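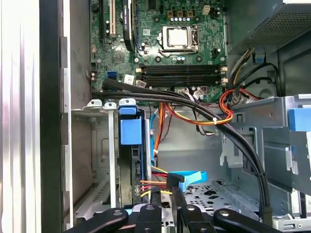

Workshop assistant for computer refurbishment (part-time)
Published 2023-06-08

Ulirton takes old desktop computers from offices and schools, repairs them and sells them for a fair price. Last year roughly 3,000 computers came through our workshop in the Pelley building. For the tower team we are looking for one more person, 16 hours per week, starting as soon as possible. The contract is first until the end of December, with the possibility of a longer one.

Your work
You open the towers, clean them and check what is inside: motherboard, processor, memory, drives and power supply. You take out parts that are defective and put in tested ones. Many of our towers are older office models, and the cables are often in one thick bundle across the memory slots. So a part of the job is simply to put cables in order - power wires to one side, data cables to the other, and new zip ties where the old ones were cut. At the end you write the parts into our stock list and bring the finished machine to the test table.

What we wish from you
You have already opened a computer and you know where the memory goes. A diploma is not necessary. Calm hands are more important to us than speed, as the small clips on the slots break easily. You can lift a tower from the floor to the table. English or German is enough for talking in the team.

What we offer
A bright room on the ground floor, good tools and a team of 4 colleagues who like to explain. In the first weeks you work together with an experienced person. You can choose your hours between morning and early afternoon. Bus tickets are paid, and staff can buy one refurbished computer per year for 40 euros.

How to apply
Please send a short letter and your CV to Henrike Wunderlich, Ulirton workshop, Pelley building, entrance Hinrichs. A photo is not needed. We invite suitable persons for a trial morning, and this morning is paid also.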